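About Wekis

Wekis sets up robot cells and looks after them. We started because Jerome Sison was tired of being sold cells that ran beautifully in a showroom and dropped parts on his own floor. He ran a packing line for years before he ran this company, and he still assumes a new machine is lying to him until it has worked through a full shift. The rest of us have picked up the habit.

If you came here looking for a page about the future of work, you'll find plenty of those elsewhere. We don't know what the future of work is. We know how to set up a gripper so it closes where it should, and how to find out why it has stopped doing that.

What we do before we touch your machine

Most of our work this year has been on one cell, a two-finger pick station we call Dritix. It handles odd-shaped molded parts, the kind with bumps on every side and no flat face to grab. Rhea Cabrera owns the setup. Before anyone drives to a site, she runs the pick in simulation, with the view set at the gripper so she can look down between the fingers at the part.
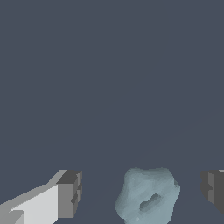 Dritix pick setup in simulation: lumpy part between the open fingers, slot facing up toward the view.

We have mixed feelings about simulation, and you should too. A simulated part has no dust on it. It doesn't flex, and it was never dropped in a bin by somebody at the end of a long day. Vendors like to show a clean run on a screen and call the job done. We've been called in after a few of those jobs, and the pattern gets boring.

It does earn its keep on geometry. If the part is sitting nearer to one finger than the other, that finger touches first and shoves the part before the second one arrives. You can catch that on a screen in an afternoon, before it costs you a fingertip. Rhea works through open width, approach angle and how far the tips drop past the part's edge. She writes down what she changed and why, including the changes that made things worse. That log goes to the customer. Some of them have told us they'd prefer not to see it. They get it anyway.

Viewpoint is the other thing we fuss over. A part can look fine from one distance and then block everything you need to see when it is close. 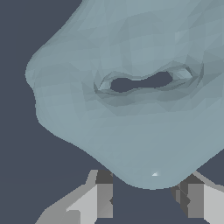 Cauã Assunção, who came to us from machine maintenance, doesn't sign off on a setup until he has asked what the operator will be able to see when something goes wrong. Fingers disappear behind parts. A through hole can look like a shallow dent from the wrong angle, and somebody will write a program that trusts the dent. His rule is that if you can't tell from the view whether a finger is clear, you stop and move the view. It slows us down – we've decided to live with that.

After the install

A cell that worked in December may not work the same way later, and a service contract that only pays for visits after a breakdown is a contract to wait for breakdowns. Precious Layug runs our maintenance side. She checks finger alignment, pad wear and fasteners, then reruns the same 200 test picks she ran at handover and compares the two logs. If the numbers have drifted she goes looking for the cause. She doesn't retune around it, which is the quick fix and usually hides a bent bracket.

We won't promise you zero downtime. Anyone who does should be asked to put it in the contract.

Who we are

Jerome Sison, founder. Quotes, site visits, bad news.
Rhea Cabrera, cell setup and simulation.
Cauã Assunção, controls and sign-off.
Precious Layug, maintenance and repair.
Maricel Panganiban, parts, scheduling and the phone. If a spare is going to be late, she calls you before you call her.

Our shop is in the back half of the Marquez building, past the loading dock. The front door belongs to Volis and they are tired of signing for our packages, so please use the side entrance on the dock side.

We take on 3 new cells at a time. If we're full, Maricel will tell you so and give you a date. If your job doesn't need a robot, Jerome will tell you that as well, and the visit is free either way.

Page last updated 16/01/2023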